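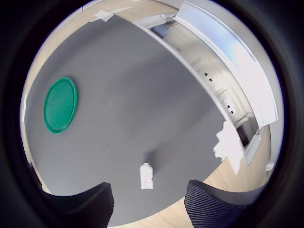
灰色垫子上的绿色圆片和白色小块,夹爪还张着

首页 > 社区互助 > 机械臂与自动化 > 故障求助
19/07/2023 发布者:Zeyu Li

夹爪合到一半就松开,报过载,求各位帮忙看看

大家好,先谢谢愿意点进来的朋友。我这台 Zoltix 的两指夹爪用了大半年,一直挺听话的,最近却闹起了脾气:去夹垫子上那个白色小块,手指刚往里收,还没碰到东西呢,就报过载,然后自己弹开。夹绿色圆片也是这样,不过次数少一些。力度上限我设的是500,调到2000倒是不报了,可是合得特别猛,吓得我赶紧按了急停。断电重启、重新标定都试过,刚开机那5分钟还好,后面就不行了。有没有朋友遇到过?

Begoña Marín
先说要紧的:请把2000改回去!过载保护是护着你的手和减速器的,千万别靠放宽上限来绕过它。我去年也碰上过差不多的情况,折腾了好几个晚上,最后发现是手指根部的导轨里卷进了细纤维,热起来以后越走越涩。你可以断电,等它凉下来,用手慢慢推两根手指走完全程,感觉一下哪一段发紧。要是有,就拆下指座清理,再抹薄薄一层说明书上指定的油脂,别贪多。装回去时螺丝要对角拧,我头一回就拧歪了,又重来一遍。

Abilio Arrieta
我的换了根线就好了。

Usa Kaewmanee
楼上说的线也值得查,尤其是手腕转弯那一段,弯久了里面容易断芯,电流读数会乱跳。建议您空载开合30次,把电流曲线存下来:如果总在同一个位置冒尖,多半是机械上卡;如果冒尖的位置飘忽不定,再去怀疑线和接头。测试的时候手别伸进去,旁边留个人守着急停更安心。曲线贴上来,我们一起看,不着急的。

上一篇 | 下一篇 | 返回列表 | 我要回复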